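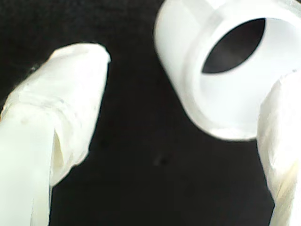 Largest sum path in a triangle of numbers - recursion too slow

skomer_dev
Started this last night and I'm stuck on speed. The task is the usual one: you get a triangle of whole numbers, you start at the top, and each step you move down to one of the two numbers directly below. Find the path with the largest total.

I store the triangle in a two-dimensional array, so row i has i + 1 entries. From position (i, j) you can go to (i + 1, j) or (i + 1, j + 1). My function is:

best(i, j):
 if i is the last row, return t[i][j]
 return t[i][j] + max(best(i + 1, j), best(i + 1, j + 1))

It gives the right answer on the small triangle with 6 rows. On the big file, 200 rows, it doesn't finish. I left it running through dinner and it was still going. Is there a trick for cutting branches early, or do I need a faster language? I'm using Python.

plainloop
A faster language won't help. Every row you add doubles the number of paths, so with 200 rows you are asking for 2 to the power 199 paths. No machine gets through that.

Look at which calls repeat. best(2, 1) gets called from best(1, 0) and again from best(1, 1), and it does all of its work both times. Save the result the first time and the problem goes away.

Georgiou
Agree with the diagnosis, but I would skip the recursion completely. Work from the bottom up:

for i from n - 2 down to 0:
 for j from 0 to i:
 t[i][j] = t[i][j] + max(t[i + 1][j], t[i + 1][j + 1])

When it ends, t[0][0] holds the answer. Each cell is visited once. For 200 rows that is 20,100 cells, and the bottom row doesn't even need work.

skomer_dev
OK, I see why the calls repeat. I don't follow the bottom-up one yet. How does it know which path it took?

Georgiou
It doesn't, and for the total it doesn't need to. After the loop has handled row i, the value at t[i][j] is the best total you can get starting from that cell and going to the bottom. Try it by hand:

 3
 7 4
 2 4 6
 8 5 9 3

Bottom row stays as is. Next row up: 2 + 8 = 10, 4 + 9 = 13, 6 + 9 = 15. Next: 7 + 13 = 20, 4 + 15 = 19. Top: 3 + 20 = 23. The best path is 3, 7, 4, 9.

ivelus_k
I'd tell a beginner to keep the recursion and add a cache. The original function already says what the problem says. One line above it in Python and it's fast:

@lru_cache(maxsize=None)

The bottom-up loop is fine, but it overwrites the input. If you later want to print the path, or run a second query on the same triangle, your data is gone. I've seen people lose an hour to that.

Georgiou
Then copy the array first. Or keep a single row, which is even less memory:

row = copy of last row of t
for i from n - 2 down to 0:
 for j from 0 to i:
 row[j] = t[i][j] + max(row[j], row[j + 1])

The update is safe going left to right. When you write row[j], the next step reads row[j + 1] and row[j + 2], and neither has been changed yet on this pass.

The cached recursion has its own problem. Python has a recursion limit, 1000 by default. This triangle is under it, the next one may not be.

ivelus_k
The triangle is 200 rows. You don't fix a limit you aren't hitting. I'd take the version I can read in a month.

plainloop
Both work. skomer_dev asked for help with speed and either one runs in well under a second here. I do think it's worth learning the loop version at some point, as grid path problems and coin change problems use the same idea.

tmok
One more way, for anyone who thinks better from the top. Go down the triangle and store in each cell the best total that reaches it. The first and last cells of a row have only one parent, so those two are special cases:

j == 0: add t[i - 1][0]
j == i: add t[i - 1][i - 1]
otherwise: add max(t[i - 1][j - 1], t[i - 1][j])

At the end you take the maximum of the last row. I like it because it follows the direction of the path. It does need more code.
- Tin-yau Mok

Georgiou
That's the reason I don't use it. Two edge cases plus a final scan, where bottom-up has no edge cases at all. Most wrong answers I see on this problem come from the j == i case.

tmok
True. If the triangle is read in line by line and you don't want to store it all, though, top-down is the only one of these that works as the lines arrive. You keep the previous row and drop the rest. Bottom-up needs the whole file before it can start.

Georgiou
Fair point. I hadn't thought about streaming the input.

skomer_dev
I tried the cache version first and it finished before I could look up. Then I wrote the loop version from Georgiou's post and got a different number, which was worrying.

Found it. My file had a blank line at the end, and my reader turned it into an empty row. In the recursive version I had typed in the row count by hand, so it never touched that row. In the loop version I used len(t) and then "fixed" the index error by padding with zeros, and I padded the wrong row. After skipping blank lines both give the same total.

plainloop
Strip the lines when you read them and test for empty:

t = []
for line in f:
 parts = line.split()
 if parts:
 t.append([int(x) for x in parts])

A check that len(t[i]) == i + 1 for every row is also worth having. It would have caught this right away.

quietbit
Why not just go greedy? At each step pick the larger of the two numbers below. I did that and got the right answer on the sample.

ivelus_k
It works on some samples by luck. Small triangle where it fails:

 1
 2 3
 90 4 5

Greedy takes 3, then 5, for a total of 9. The best path goes through 2 and reaches 93. You can't tell from row two that the 90 is down there on the left.

quietbit
OK, got it. My sample must have been a kind one.

skomer_dev
Last question. If I do want the path and not only the total, do I need a second array?

Georgiou
You need the table of totals and the original. Build the totals in a copy called s, then walk down from the top. At (i, j), compare s[i + 1][j] with s[i + 1][j + 1] and move to the larger one. Print t at each stop. The greedy rule is correct when you apply it to s, as s already includes everything below.

ivelus_k
So you do need to keep the input after all.

Georgiou
For the path, yes. For the total, no. I said copy it.

skomer_dev
Works, thanks everyone. I printed the path and added it up separately and it matches. Going with the loop version, mainly so I can reuse it for the grid problem.

Reader comments

hallway7: Found this in a search. The streaming remark from tmok was what I needed. My input was too large to hold in memory and keeping the previous row solved it.

bramble: In the minimum path version, change max to min and leave everything else alone. In top-down, don't fill missing parents with zero or you'll get totals that are too small. Same bug can hit the max version if the numbers can be negative.

oddrow: Is there a Video of the hand-worked example? I follow the code but I'm slow with the indexes.

bramble: Not that I know of. Write the triangle left-aligned on paper, so that column j is really column j. It's easier to see than the pyramid shape.

Related threads
Counting paths through a square grid
Coin change: number of ways or fewest coins?
Reading number files with uneven rows
When to use a cache and when to use a table
Longest chain under a limit - running out of memory

Contact | Forum rules | Copyright the forum and its posters | Back to top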